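Urnport

Urnport is a village on the east bank of the Vlad, two miles downstream from Cevosby and just far enough off the main road that most people only find it when they've missed the turn for Prernstead. I've lived here long enough to have opinions, so this entry has a few of them in it. If you came for the bus times, they're on the board outside the store.

Name

The first part is the one people argue over. Older spellings include Ernport, Urneport and, on one map that hangs in the church porch, Hurnport with an H. The usual explanation is that "urn" comes from an old word for a corner or a bend, and the river does make a sharp bend right by the landing. The other explanation is that somebody dug up a burial urn when they were putting in the first wharf. I'd love that to be true (who wouldn't!), but I've never found a record of it, and the village sign only has an urn on it because the man who painted the sign liked the story.

The "port" part is easier. Boats stopped here. They weren't big boats.

Location and layout

The village is basically one long street with a kink in it. Landing Street runs down from the main road to the water, bends left at the old weigh house, and then carries on along the bank as Lower Landing, which floods. Church Lane goes off uphill to the right and turns into a farm track after the last house. There's also a footpath to Cevosby along the top of the bank, and it's a lovely walk when the cattle are somewhere else.

The soil on the river side is heavy gray clay, and up the hill it turns sandy all at once, so you get two kinds of garden in Urnport. Uphill people grow carrots. Downhill people grow beans and complain.

Early history

There isn't a lot. A ferry is mentioned in old manor papers, along with a quarrel over who got the tolls, and that quarrel seems to have gone on for generations between Urnport and Prernstead. Prernstead had the market, the bigger church and the better road. Urnport had the river, and made them pay to cross it. I think you can still feel a bit of that at the summer tug-of-war.

The oldest house standing is probably the one with the crooked chimney at the top of Lower Landing. It has been a farmhouse, a net store and a school, and for a while two families lived in it with a wall of boards down the middle. You can see the nail holes in the floor if the owners let you in.

The wharf years

The village as it looks today mostly goes back to 1840, when the stone wharf was finished and the grain trade picked up. Before that, boats were unloaded over planks. Afterward there was a proper quay with 200 feet of stone edge, a crane and the weigh house, and the brick terraces on Landing Street were built for the people who worked there. The population got up to 300, which doesn't sound like much until you look at how many houses there were to put them in.

What came through was barley going out and coal coming in, plus bricks, salt and once, according to a letter in the parish chest, a piano that nobody had ordered. It ended up in the chapel schoolroom and stayed there until the damp got it.

The trade dropped off when the railroad reached Prernstead. It didn't stop overnight. Small boats kept coming for years, mostly with coal, and the crane was only taken down when the wood had gone soft. Its base is still there, and it makes a decent seat.

Church and chapel

The church is small, flint and brick, with a square tower that leans a little toward the river. Inside, the thing to look for is the ringers' bench, which is carved all over with initials. There are two bells. There used to be a third, and depending on who you talk to it was either sold to mend the roof or is lying at the bottom of the Vlad. The roof does look as though somebody spent money on it once.

The chapel on Landing Street closed and became a house, but the building next door to it, the old reading room, is still in public use. It was put up so that the wharf hands would have somewhere to go in the evenings other than the inn. Going by the inn's account books, they managed both.

The reading room today

These days the reading room is where most of what happens in Urnport happens. There's a lending shelf, a coffee morning, a winter film night and a health table, where the visiting pharmacist from Cevosby answers questions about prescriptions and sorts out repeat orders for people who can't easily get into town. That last one matters more than you might think. The nearest drugstore is in Cevosby, and the bus doesn't run on Sundays. 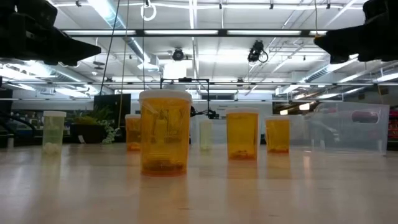

Pill bottles with white caps, amber and pale green, on a light tabletop.

The building itself has a nice plain front with tall windows, and the original shelves run along the back wall. Most of the original books are gone, although a set of bound farming magazines survived by being too heavy to steal. Do have a look at the one on sheep diseases. The engravings are terrific.

The floods

Lower Landing has flooded for as long as anyone has written things down. There are marks cut into the corner of the weigh house, with the highest one well above my head, and I'm not short. That flood came in January, at night, on a spring tide with the wind behind it. The village carried its furniture up Church Lane in farm carts, and the rector put up families in the tower. A bank was built afterward, then built again higher, and it has mostly done its job since.

If you park on Lower Landing, read the tide table first. It's pinned up by the slipway. Visitors ignore it every year.

People

Urnport's one well-known resident, well known in Urnport anyway, is Emanuel Cozma, who came here to repair boats and ended up writing down everything the old wharf families could remember. His notebooks are the reason we know what the crane sounded like and which house kept the pig that bit the bailiff. He drew maps too, with every field name on them, and I've leaned on those for nearly all of this page. Some of the names are wonderful: Hungry Piece, Candle Acre, Long Sorrow. The last one is uphill and full of stones, so fair enough.

Copies of the notebooks can be read in the reading room. Ask for the key to the glass cupboard, and please put them back in order.

Getting there

From Prernstead, take the river road and turn left at the water tower. From Cevosby it's quicker to walk. There's free parking at the top of Landing Street, beside the playing field, and a few spaces at the bottom that I've already warned you about.

The inn does food at lunchtime. The store sells stamps, bait, bread and very good eggs.

Last updated Friday, September 18, 2026. If you have an old photo of the crane, with or without people on it, I'd really like to see it.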